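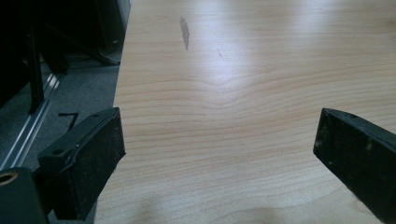 Notes for week six, October 30, 2023

Okay, novels! We finally got to *Pride and Prejudice* (1813), and I promised I'd write up the part I rushed through, so this is the money stuff and the letter stuff. My page numbers come from the beat-up class edition. If you have another one, go by chapter.

**Free indirect style.** The narrator slips into a character's head without saying "she thought." Go back to Charlotte and Mr. Collins in chapter 22 and mark every sentence where you can't tell who's talking — I want a messy page, pencil everywhere.

**The entail.** Longbourn goes to Mr. Collins when Mr. Bennet dies. Mrs. Bennet is loud about it (and, I'd argue, right to worry!). Rekha Menon asked in class if we're supposed to laugh at her. I still go back and forth, so bring me a line either way. 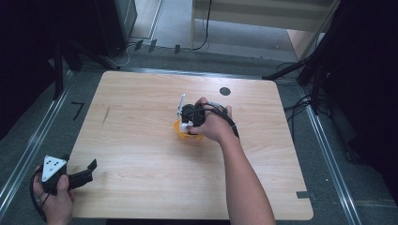 *Orange cup on the pale table, a gripper held right over it.*

**Darcy's letter.** Read chapter 35, then 36, where Elizabeth reads it again and again and changes her mind a little each time. What does she skip the first time through? That's your short response, one page, typed.

The response counts for 10 points and the January exam for 90, so please don't panic over it. Next up is Maldale's essay on letters in fiction, pages 85 to the end of the section. I'll put copies by the door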